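About Greneo

We do lunches. Offices, schools, one dialysis clinic, a ferry terminal. Started in February with a van and a rented kitchen behind the Tritovo building — the van is gone, the kitchen we kept.

Currently 139 regular customers, 11 of us on staff. Last month we sent out 1,664 hot meals and 1,794 cold ones, our best so far. Cold won again. Soup people, please order more soup.

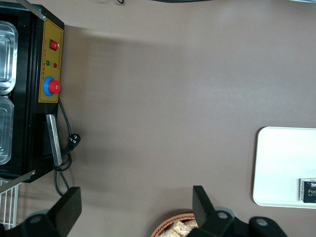 Food warmer, two pans, red switch up top.

How it works: orders in by 4 pm, menus change every other week, no contract. Cancel by email. We dont charge for small changes, we do charge for changes at 7 in the morning. Delivery is free inside the Celter ring road. Outside it, ask.

Bread comes from Ezeani, two streets over. Same dough since day one. We tried making our own for a while and the rolls were bad.
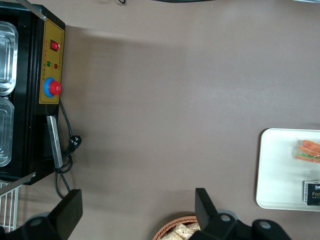
2 min read

Allergies: write them on the order form, every time, even if you've been with us for years. Nut-free menu on request. Gluten-free on request too, but its the same kitchen, so not suitable for celiac customers.

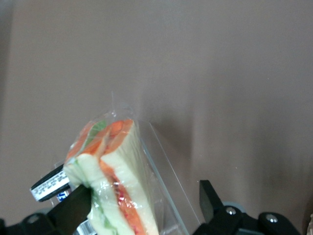

Leftovers go to the night shelter on the canal side, six evenings a week. Hiring drivers again — mornings only, clean license, own phone. Ask at the side door, the front bell is broken.

Last updated: August 14, 2023
11 shares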